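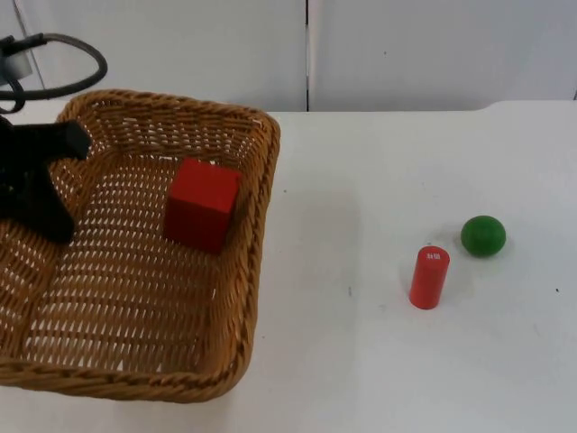
5/29/25

I've been on a basket kick since March (sorry, wallet!). It started when I bought a big lidded one at Benkirane for $51 and then realized that what I really needed was low ones, the kind you can drop stuff into on your way past the table without thinking. So now I have tan wicker all over the place and I'm weirdly happy about it.

The woven ones do let crumbs through, just so you know. I give mine a shake over the sink and go at the rim with an old toothbrush, and it takes me maybe one song. For the big one I cut a liner out of a Sindia tea towel, which came out crooked, but it's at the bottom of a basket so who cares.

Next up is the toy blocks. They've been living in a Droleo shoebox with a busted corner, and I'd love to get them into something prettier before my sister's kids come to stay for 12 days!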